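Moving the desk, again

I work from home four days a week, and for the past three years my desk has been in the corner of the bedroom, facing the wall. Last month I moved it to the front room. It took a Saturday and most of a Sunday, and I want to write down how it went while I still remember the order of things.

The main problem was the bookcase. It stood where the desk had to go, and it is screwed to the wall in two places because the floor in this building slopes toward the street. Corrado Piras, who had the apartment before me, put it up and used screws that go in much farther than they need to. I got the first one out with a hand screwdriver. The second one stripped and I had to drill it. The hole it left is about the size of a dime and I filled it with spackle, which I then had to sand twice.

The books went into the hallway in piles. I gave away 13 of them, mostly travel guides to places I have already been, and kept the rest.

The desk itself came apart easily. It is 60 inches wide and the bedroom door is not, so the legs had to come off and the top went through on its side. Izzati came over for that part. We scraped the door frame a little on the way out. She stayed for lunch and we talked about her job at Tangen, where they are changing offices in December and everyone has been told to take their plants home.

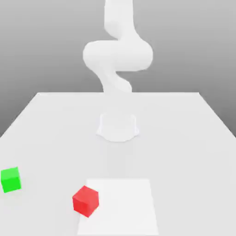

I spent longer on the wall color than on anything else. The front room was a yellow that looked fine in the evening and bad at noon, and I had wanted to change it since I moved in. I bought four sample pots and painted squares next to the window. Three of them were whites and one was a gray. My first thought was to do everything white, the walls and the trim and the desk too, but a white thing on a white table mostly disappears, the way the lower part of that arm does, and the same arm is easy to make out higher up where there is gray behind it. My lamp is white, my mug is white, and I already lose the mug. So the walls got the gray and the trim got one of the whites. The gray is called Tristwood, which does not tell you much about it.

Two coats were enough on three of the walls. The one with the radiator needed a third because the yellow kept coming through near the pipe. I used a small brush there and it was slow work. If I did it again I would prime that wall first. The man at the paint store said to, and I didn't want to buy another can.

The light is the big difference. In the bedroom I had the lamp on all day from October on. In the front room I can leave it off until around four in the afternoon, at least for now. There is some glare on the monitor in the morning, so I pull the left-hand curtain and leave the right one open. I tried turning the desk sideways to the window instead, but then the power cord had to cross the floor and I tripped on it twice in one day.

Noise is worse. The bus stops across the street, and the people waiting for it talk louder than I would have guessed. I take calls with headphones now. Anselmo Vieira lives below me and asked whether I had bought a new chair, so the noise goes the other way as well. I put a rug under the chair and he says it helps.

The bedroom has more space in it than I know what to do with. For the moment the corner has the laundry rack, the sample pots, and the leftover half can of gray. The bookcase went back up on the opposite wall of the front room with shorter screws, and the books are still in the hallway. I plan to get to them next weekend, after I find the shelf pins, which I put in a cup somewhere.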